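Module 2309, Workplace Basics
Handout 8: The desk and the small things on it
Sang-wook Seok, Stotport

In the last session we spoke about the chair and the height of the table. Today we stay with the table top. Many students tell me that their desk is tidy, but when I ask where the mouse lives, they have no answer. The keyboard has a fixed place in most offices. The mouse goes where there is still some room.

Please learn these terms before the practical hour in February:

Near zone: the part of the desk which the hand reaches while the elbow stays beside the body.
Far zone: the part for which you must stretch the arm.
Back row: the line of boxes, papers and devices at the rear edge of the desk.

The mouse belongs in the near zone, with its front pointing away from you. Papers which you read once a day can go to the back row. A box is also allowed there, if you do not need to open it during work. For our exercise, keep a free area 300 mm wide for the mouse, and nothing else may stand in it, also no cup. 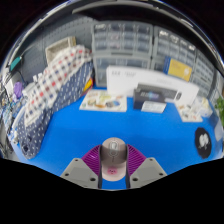
The colour of the surface is a smaller question, but students ask it every year. A plain surface in one strong colour makes it easy to find a small object again. On a surface with a pattern the eye must search longer. I do not say that you should buy a new desk for this. A plain mat does the same work.

Exercise, in pairs (room 561)
1. Clear the desk fully and put everything on the side table.
2. Put back the mouse first, then the keyboard.
3. Let your partner decide what goes to the back row.
4. Work for ten minutes, then write down each object you had to stretch for.

Bring your notes to the next session. We will compare them with the Tanui checklist, pages 4 and 5.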